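Keeping the cap cell running: a talk with Lakshmi Iyengar

Lakshmi Iyengar looks after one robot cell at Dotport, and has done since it was bolted up last October. The cell picks up soft goods and puts them down again. At the moment the soft goods are baseball caps.

She came to the job from sewing machine repair, which she says is closer than people expect. "It's all wear and alignment. You learn to listen for it. A machine that's going out tells you a week ahead if you're paying attention."

Her day starts with a walk past the ceiling mounts, checking that no cable has worked its way out of a clip overnight. After that she homes the arm, opens and closes the gripper 9 times with nothing in it, and writes the readings in a paper logbook. The software keeps its own log, but she likes to see a column of numbers in one place.

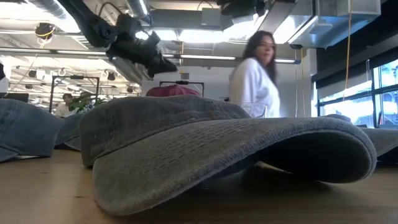 The gripper takes up most of her maintenance time. Fabric sheds, and lint gets into the finger joints and onto the pads. Washed cotton is the worst for it, and the grey caps on the table, with their worn, mottled cloth, are the ones she cleans up after most often. "I wipe the pads at lunch and again before I go home. Alcohol wipe, then a dry cloth. If you skip it, the grip force drifts and everyone starts blaming the code."

The pads come from Fernandes and are swapped after 700 picks. Iyengar tried stretching that out early on and gave it up when the edges began to lift. A change means four screws, a torque driver and a fresh calibration. She does it with the arm powered down and her tag on the isolator.

Height is the other thing she keeps an eye on. The table is wood, and she measures from the mount to the surface at each corner whenever the heating in the building has been switched on or off. "A couple of millimetres doesn't matter for a box. With a cap, the fingers come down on the crown and just push it flat. You want to pinch a fold of cloth, and the fold isn't very tall."

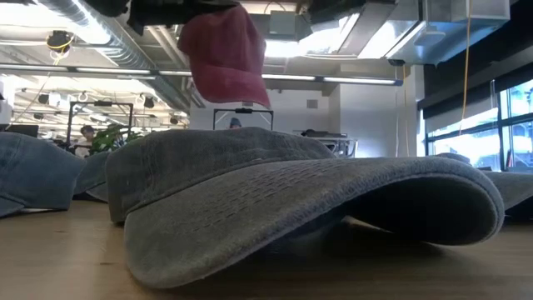 A red cap held in the gripper over the cell's wooden table.

The one serious breakdown was a wrist joint that began stopping partway through a turn. The fault code pointed to the motor. Iyengar spent a morning on it before she found a Kudalex connector that had backed out of its socket just enough to lose contact when the wrist passed 90 degrees. She now puts a paint mark across each connector and its housing, so that any movement shows up as a broken line.

Spare parts are kept in a labelled drawer: pads, screws, two connectors, one finger assembly. The finger assembly came from Troltitz and took a long time to arrive, so she orders the next one as soon as the drawer is empty.

Asked what she would change, she says the lighting. The daylight from the windows moves across the table through the afternoon, and she would like blinds. She has put in a request.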